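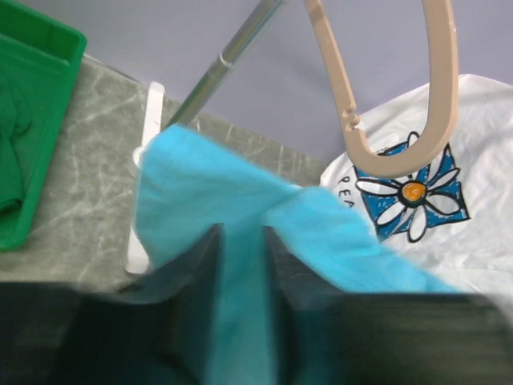
蓝绿色的抹布,后面是白色塑料袋和米色挂钩。

首页 | 厨房 | 洗衣 | 收纳 | 常见问题 | 联系我们

抹布常见问题

最后更新:四月
编写:Meenakshi Iyer

这一页收的是读者来信里反复出现的抹布问题。写信的人大多很客气,抹布的处境则不太客气。Curnham 合租楼的几位住户贡献了其中将近一半,在此致谢,也劝他们多买几块。

一块薄抹布到底能用多久?

看您怎么定义“能用”。我家台面用的薄布,每天擦、隔天洗,撑两个月没有问题,之后边角开始起毛,再后来就降级去擦炉灶,最后擦自行车。如果您的抹布已经比您的租约还老,可以考虑让它退休了。

厚的好还是薄的好?

擦台面我选薄的。薄布拧得干,晾得快,折几下能塞进水龙头后面那条缝。厚布吸水多,可是在没有窗的厨房里,晾到第二天早上七点还是潮的,闻起来像一只有心事的狗。地上打翻了整锅汤另当别论,那时候请用厚的,顺便请一位家人。

为什么要分颜色?我记不住。

分两种就够:一种擦台面和餐桌,一种擦其他一切。我见过有人分七种颜色,还在柜门里贴了对照表,结果全家只用离手最近的那一块。颜色鲜艳一点有好处,掉在地上看得见,混进白衬衫里也看得见,虽然后一种情况通常是洗完才看见。

擦完台面,抹布放哪儿?

请别团成一团搁在水槽边。挂起来,摊开,别叠着。挂钩、横杆、衣架都行。Ivholm 那款夹式小横杆我用过,夹得很牢,牢到取布时横杆跟着一起下来。现在我用普通挂钩,布角缝一小圈绳子,缝得很难看,挂得很稳。

可以搭在塑料袋上晾吗?

可以暂时搭一下,就像人可以暂时睡在沙发上。塑料袋不透气,贴着袋子的那一面干得慢。袋子里如果装着面包或者青菜,就更别把潮布搭上去了。真要搭,先拧干,过一会儿记得翻面。您不会记得的,所以还是挂着吧。

怎么洗才不臭?

先用冷水把碎屑冲掉,再热洗。天然棉的薄布可以煮,混纺的看标签,标签早就剪掉了的,就用热一点的水加洗衣粉泡半小时。柔顺剂不要放,放了以后布面滑溜溜的,水在台面上被推来推去,谁也不吸谁。洗完当天就晾开,别留在洗衣机里过夜。

新布掉色怎么办?

头两次单独洗。深蓝、蓝绿、正红这几种最爱掉。Girach 来的一位读者问加盐和加醋能不能固色,我两样都试过,盆里的水照样是蓝的,厨房里多了一股凉拌菜味。多洗几次,水清了就行。

台面上立着各种架子和底座,怎么擦?

能拿起来的拿起来擦,底下那一圈印子才是重点。拿不起来的,把布折成窄条,绕着底部来回拉。金属杆从上往下擦,接头的地方最容易积灰,用布角裹住手指转一圈。塑料件别用钢丝球,我用过,现在那个件看上去很有阅历。

旧抹布囤了一抽屉,舍不得扔。

我有一位邻居囤到 43 块,理由是“万一”。万一发生过一次,是楼上漏水,她用了四块,又洗干净放回去了。留五六块当脏活布,其余的剪成小方块,擦一次就扔,这样丢起来心里好受些。抽屉腾出来以后很快会被塑料袋填满,那是另一页的内容。

一次性厨房纸是不是更省事?

省事,也更费纸。生肉汁、宠物留下的意外,我用纸;别的都用布。Espinoza 超市的大包装摆在门口,我每次路过都要做一番思想斗争,胜负各半。

我先生(太太、室友、儿子)用擦台面的布擦了地板,怎么处理?

布:热洗。人:本站不提供建议。

还有没提到的问题,可以写在下面的留言里。关于搓衣板的来信我已经收到很多了,请先缓一缓。

分享 155 | 评论 43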